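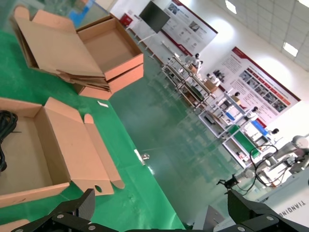
Tustari es una tabla de equivalencias entre medidas caseras y gramos, pensada para aplicaciones de registro de comidas que necesitan convertir "una cucharada colmada" o "media taza" en un peso. Reúne 3.484 registros de alimentos en español, con la medida, el peso en gramos de la parte comestible y el origen del dato. El peso es siempre neto. Una caja de cartón abierta y sin nada dentro, como la de tapa grande echada hacia atrás que se ve sobre la mesa verde, ya marca algo en la báscula, y por eso los registros tomados de productos envasados llevan el campo tara relleno aparte y nunca sumado al alimento.

La tabla no contiene datos de usuarios ni diarios de comidas. Tampoco calcula objetivos diarios. Quien busque el importador de diarios tiene que ir al repositorio de Bronon, que usa esta tabla como dependencia.

Contenido del repositorio

medidas.csv – tabla principal
alimentos.csv – nombres, sinónimos y grupo
tara.csv – peso de envases y embalajes
cambios.txt – historial de correcciones
convertir.py – conversión desde la línea de órdenes

Campos de medidas.csv

id: entero, no se reutiliza aunque se borre el registro.
alimento_id: remite a alimentos.csv.
medida: texto en minúsculas y singular (cucharada, vaso, puñado, loncha).
colmo: raso, normal o colmado. Vacío si no procede.
gramos: decimal con punto. Cuidado al abrir el archivo en una hoja de cálculo configurada en español, que puede leer 1.5 como una fecha.
estado: crudo, cocido, escurrido o congelado.
origen: pesada, etiqueta o bibliografía.
revisado: sí o no.

Estado de los datos

De los registros, 546 tienen origen "pesada" y están revisados. Cada uno es la media de cinco tomas con la misma cuchara o el mismo vaso. Hay 219 registros sin valor en el campo estado; afectan sobre todo a legumbres y pasta, donde la diferencia entre crudo y cocido es grande, y conviene excluirlos si se van a calcular calorías. El programa convertir.py los omite por defecto. Para incluirlos se usa la opción --sin-estado.

Las verduras de hoja tienen más error que el resto. Un puñado de espinacas depende de la mano, y los valores de puñado se dan como orientación.
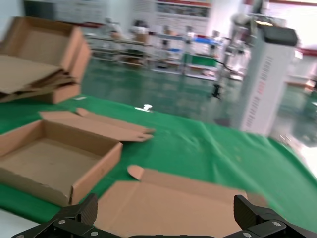

Caja de cartón a medio montar y plancha sin plegar, sobre tela verde.

Uso

python convertir.py --alimento "arroz" --medida taza --colmo raso --estado crudo

Devuelve el peso en gramos y el id del registro. Si hay varios registros posibles devuelve el revisado más reciente. Si no encuentra ninguno termina con código 2 y no escribe nada en la salida estándar. Las búsquedas ignoran tildes y mayúsculas.

Para procesar muchas líneas es mejor pasar un archivo con --lote. El límite es de 1.000 líneas por archivo; las que sobran se ignoran con un aviso.

Limitaciones conocidas

– La palabra "taza" no significa lo mismo en todos los países. Aquí es de 250 ml.
– Los sinónimos americanos están incompletos: aparecen palta y frutilla, faltan muchos nombres de tubérculos.
– Los pesos de pan son por rebanada de molde. El pan de barra está pendiente.
– No apta para uso clínico ni para el cálculo de raciones de insulina.

Correcciones

Se admiten por incidencia o por parche contra medidas.csv. Hay que indicar la báscula, su resolución y el número de tomas. Las de junio están ya incorporadas, salvo las de quesos frescos.

Mantenimiento: Vusumuzi Adams
Licencia: CC BY 4.0 para los datos, MIT para convertir.py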